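Straightening a bent wire globe stand

wular_k: The lower ring on mine leans. Can I bend it back by hand?

Tomitz: Yes, slowly. Hold the ring and push the upper part.

dufour3: I disagree. Thin rod creases. Use padded pliers.

Tomitz: Pliers mark the finish. I've done three by hand.

wular_k: Mine is the orangey one, two open globes joined by a slanted rod.
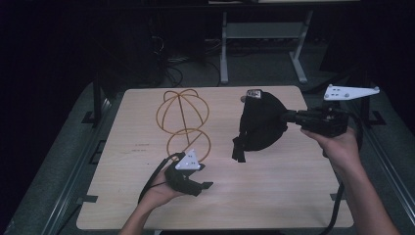 I'd rather not repaint it, so I'll try by hand first.

Comments
Kadir Akbulut: Mine leaned too. I left it.
Clelari: Pliers for me.

Related
Wire lampshade repairs
Touching up chipped paint

Contact | © Wular Crafts Forum | Back to top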